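Ticket 2683: Drawer task, gripper closes too early when teaching by remote control

Status: Solved, waiting for confirmation
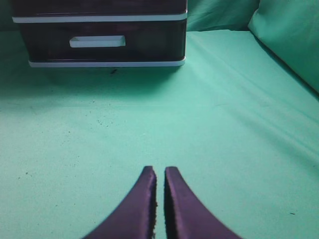

We are teaching the arm to open the lower drawer by its handle and then push it shut again. The operator drives the arm with the Fledura hand controller, and Priline records the arm positions together with the wrist camera. Teaching by hand, with the arm in free mode, gives us no trouble. With the controller, the gripper begins to close before the fingers have reached the handle.

Setup
Hand controller: Fledura, connected by cable
Recording software: Priline, updated on Tue 2 December
Arm settings: the same as before the update
Task: reach the handle, grip, pull, let go, push shut

What happens
The operator moves forward slowly and does not touch the trigger. At a certain distance the fingers start to come together, and then it is not possible to put them around the handle. If the operator opens them again and continues, the pull can be done, but the recording then contains a close and an open which we do not want the robot to learn. From 20 attempts, 7 were spoiled in this way.

What we tried first
Restarted Priline and the arm controller. No change.
Changed the cable of the hand controller. No change.
Set the arm speed to half. The fault still came, only later in the movement.
Taught the same task by hand. All recordings good.

Reply from Sezer support
Thank you for the clear report. Please open the trigger page in Priline and look at the value while the hand controller is lying on the table. It should stay at zero. Please look again while you hold it and turn your wrist as you do in the approach. Send us also one spoiled recording, without cutting the beginning.

Our answer
On the table the value is zero. In the hand it rises to 3 when the wrist is turned inwards, although the finger is not on the trigger. The recording is attached. I have left the beginning as it was.

Reply from Sezer support
We can see the same in your file. The update has put the dead zone of the trigger back to zero, so every small value is taken as a wish to close. Please set the dead zone to 5 on the trigger page, save the profile under a new name and load it again. If you only press Apply, the old profile returns at the next start.

Our answer
I did this and the early closing has stopped. We have made over a dozen new recordings with the controller and in none of them did the fingers close by themselves. I have taken the spoiled ones out of the training set and moved them to a separate folder.

Two questions remain before we close the ticket. Must the dead zone be set separately for each operator profile, or is it enough to do it in the main one? And can the old recordings be repaired by removing the wrong close and open, or will the timing between arm and camera then be lost?

Reply from Sezer support
It must be set in each profile. For the old recordings we advise you to make them again, as the timing would no longer match after cutting.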